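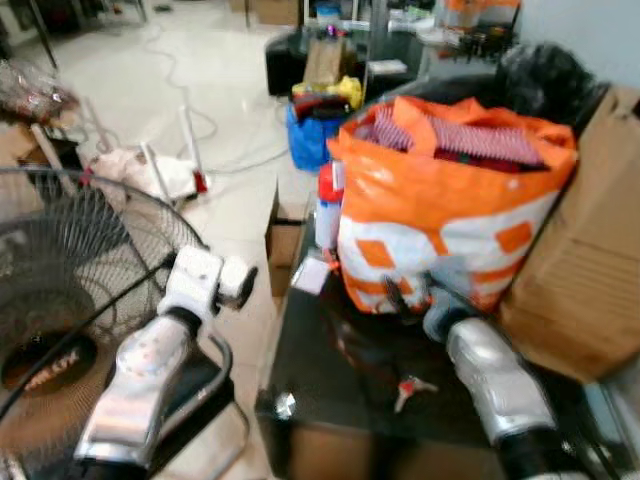

Packing and sorting help wanted, Grerkalico

Grerkalico clears out and repacks storage rooms for families and small shops. We need 2 people for a job that starts on 5/17/19 and should run nine days.

The work is sorting household goods and getting them into boxes. Most of it is in cardboard boxes, woven totes and plastic bags now, with fans and small tables in between. You will empty each bag, put like with like, pack it again and write a label. Folded fabric goes in its own box. Bottles stand upright and never go in with cloth. Small loose things - cards, key tags, caps - go in a zip bag with the room number on it.

The floors are tile, so wear shoes with a good grip. You should be able to lift 40 pounds and be on your feet most of the day. Large fans are moved by two people, with the cord tied up first. We supply boxes, tape and markers. Bring your own gloves if you have a pair you like.

Pay is $225 a day, paid at the end of the job. Lunch is included. No experience needed, but please tell us if you have worked in a move or a stockroom before.

To apply, write a few lines to Liam Duggan at the Grerkalico office and say which days you can't work. Gobnait Conneely will call you back to set up a short visit to the rooms.

Comments

gconneely: Parking is behind the building. Use the side door.

Marta P: Can I do only the first half? I have school after that.

Liam Duggan: Yes, put it in your note and we will try to match you with someone for the rest.

t_rowe: I worked for them in January. Long days but lunch was good. Bring a second marker, they run dry.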